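Mhairi Morrison
Apr 19, 2022

ok table thread. short one, got to run in a bit

so the old tablecloth is gone. finally. bare wood from now on, pale with that fine grain going across, and I'm not covering it up again

went back and forth on plates for WEEKS. the Surnorska ones are gorgeous but 680 for the set?? for plates my nephews will use as frisbees. no

Akbari had a set at 595, still no. plus they're white, and white on this wood just looks like a waiting room

ended up with pink. plastic. salmon pink, matte, wide flat rim. not sorry

Enia says pink plates are for kids parties. Enia eats dinner over the sink so

things I like: the flat rim (somewhere to park a fork), the raised ring round the middle, no shine at all. under the kitchen light the old glazed ones were all glare

things I dont like yet: only got 2 so far. rest are on order, Ondomitz says June. June!!

next question is what goes in the middle of the table when we're not eating. had flowers, they dropped bits everywhere. candles, no, nephews again

leaning toward fruit colors. yellow and a bit of green next to the pink is so good, kind of sherbert. could even be pretend fruit, don't care

anyway thats the plan, wood + pink + a little yellow. tell me if its too much, I wont listen

right, shoes on, bye 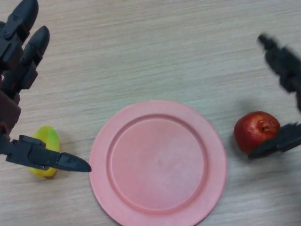 pink plate, bit of yellow, bare wood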